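Prendergast Letters: item-level metadata, release 8

Summary

The dataset holds 3128 catalog records for the correspondence of the Prendergast family papers, held at the Nerdale reading room. Each record covers one physical item: a letter, telegram, postcard, or enclosure. Full transcriptions are not included. The abstract field gives a short account of the contents in the cataloger's words, with quoted phrases kept in double quotation marks.

Release date: 7 December 2020
Maintainer: Unathi Sibiya
Original cataloging: Vega Alcaraz
Format: UTF-8, tab-separated, one header row

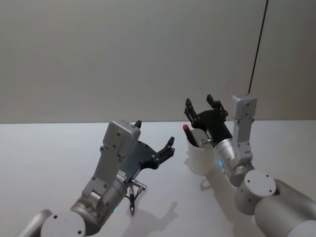

Photo: Nerdale reading room / Plilden project

Files

letters.tsv – the main table
names.tsv – authority list for senders, recipients, and people mentioned
places.tsv – place names as written, with a normalized form
changes.txt – record-level changes from the previous release

Fields in letters.tsv

item_id: stable identifier. Never reused, even when a record is withdrawn.
sender_id, recipient_id: keys into names.tsv. Blank where the hand could not be identified.
place_written: as it appears on the item. Square brackets mark a place taken from a postmark.
date_written: year, month, day. Unknown parts are filled with zeros.
date_source: one of item, postmark, inferred.
extent: number of leaves, not pages.
abstract: free text, limited to 400 characters.
enclosure_of: item_id of the parent letter, if any.

Abstracts begin with a participle (asking, enclosing, declining) and leave out the subject, who is always the sender. Clauses are separated by semicolons. Where a letter covers more than one matter, they appear in the order the sender takes them up. 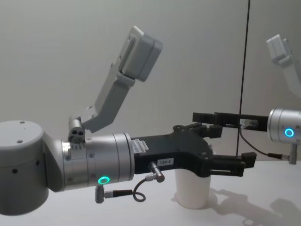

Longer abstracts inherited from the card catalog were shortened to fit the limit. The card text survives in Hostard, the internal catalog system, and can be requested by item_id. It is not part of this release and is not covered by the license below.

Dates

Inferred dates rest on internal evidence, such as a reply that quotes the earlier letter. Treat them as accurate to the month at best. Undated drafts are filed with the sent copy where one survives; otherwise they follow the last dated item to the same recipient.

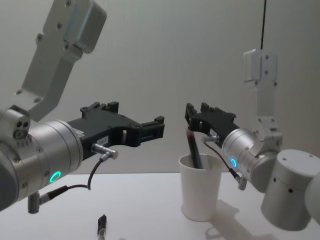
Two grippers above the white table.

Known problems

– The sender of about 15 telegrams is recorded as the telegraph office. These will be corrected in the next release.
– Married and unmarried names were merged in names.tsv in October. A few pairs may be separate people. Check the note column before counting correspondents.
– Some enclosures have no parent. The covering letters are missing from the papers, and enclosure_of is left blank.
– Line breaks inside abstracts were replaced with single spaces. Two spaces in a row have no meaning.
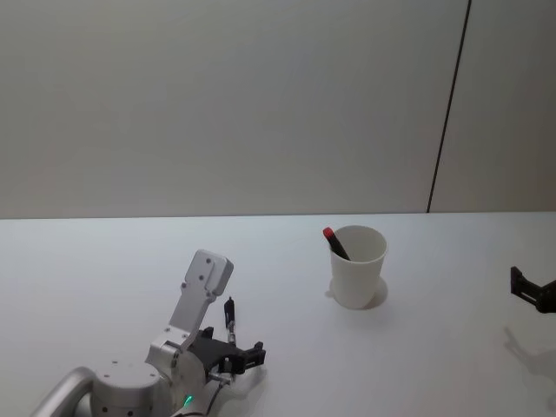 License and citation

Metadata may be reused with credit. The letters themselves remain under the terms set by the reading room – ask before quoting at length. Cite as: Prendergast Letters, item-level metadata, release 8, Plilden project, Nerdale.

Send corrections to the maintainer with the item_id and the field name in the subject line.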